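Pleneck Residents' Board > Facilities > Shared Study Rooms
Topic: Personal items in the study cubbies, second floor 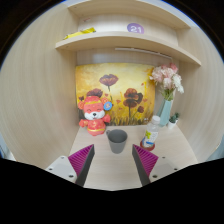
Second-floor cubby with cup, plush toy and poppy painting.

Posted by b_simoes (Board moderator)
August 18, 2020

Residents are asked to give their views on the display of personal items in the study cubbies. The present house rules, section 6, state that desks are to be "left clear at the end of each session." The rule was written when the cubbies were shared by the hour. As of this summer each cubby is assigned to one resident for the full term, and the office has received questions as to whether the rule still applies.

Comments will be collected until the first week of September and forwarded to the building office.

Bernardo Simões

Posted by dgaete

Thank you for opening the matter. I am the resident in question. The painting was done by my aunt in Maldonado and I would prefer to keep it where it is. It leans against the back panel and is not fixed to it with nails or tape, in keeping with the rule on surfaces. The red plush was a present from the same aunt. The cup goes home with me on Fridays to be washed.

I would ask that the rule be amended to allow items that stand on the desktop without being attached.

Delia Gaete

Posted by k.arain

I support the amendment in principle. My one reservation concerns the painting. It is a wide piece, and a canvas that only leans can slide forward when the desk is bumped. I had a framed map in my own cubby at Vuven, where I lived previously, and it came down on a keyboard twice in one winter. A strip of non-slip shelf liner under the lower edge would settle the matter. I have most of a roll left and can leave a length at the front desk.

Posted by vescobar41

I must respectfully disagree with the previous two posts. The cubbies are furniture belonging to the building. The assignment of a cubby for a term grants the use of a desk, and does not convert it into a private room. I have no objection to the poppies, which are handsome, or to the bear. My concern is precedent. If one cubby holds a painting and a toy, the next will hold a lamp, a plant and a kettle, and the cleaning crew will be asked to work around all of it.

I would also draw attention to the cup. It is an open cup with no lid, and the wood-grain surface marks easily. Cubby 6 has a ring on it that two rounds of polish did not remove.

Vicente Escobar

Posted by dgaete

In reply to Mr. Escobar: I have no plans for a kettle. I am willing to use a coaster and will bring one this week.

I would add that I am not certain it is a bear. The tag does not say, at least not on the side I have read. The gold headpiece and the swirls on the ears made my nephew insist on a lion. I have taken no position.

Posted by b_simoes (Board moderator)

Posters are kindly reminded to keep to the subject of the house rules. The species of the toy falls outside section 6.

Posted by benj_acuna

I clean the second floor on alternate evenings for Pimorar and was asked by the office to comment. Wiping a desk with three items on it takes me a few seconds longer than wiping a bare one. What slows the work is paper. Loose sheets, sticky notes and receipts cannot be moved without the risk of mixing them up, so I leave those desks alone, and they are then reported as dusty. A cup, a toy and a picture can be lifted and put back. I would ask only that cups be empty.

The tall side panels collect dust along the top edge and I would welcome permission to use the step stool on that floor - it is currently locked in the ground-floor closet.

Benjamín Acuña

Posted by vescobar41

I thank Mr. Acuña for the information, which I did not have. I would withdraw the point about cleaning. I maintain the point about precedent and would like to see a limit on the height of items, such that nothing rises above the side panels.

Posted by k.arain

A height limit is reasonable. I would not support a limit on the number of items, as someone would then be obliged to check it.

Shelf liner is now at the front desk in an envelope marked "Gaete." There is enough for two other cubbies if anyone needs it.

Khurram Arain

Posted by b_simoes (Board moderator)

The following wording will be sent to the office as a draft: "Residents with a term assignment may keep personal items on the desktop, provided that they are not attached to any panel, do not rise above the side panels, and that cups are left empty overnight. Loose papers are to be put away." Objections to the draft may be posted in this topic. The question of the step stool has been moved to Maintenance Requests.

Posted by dgaete

No objection. The liner has been collected, with thanks.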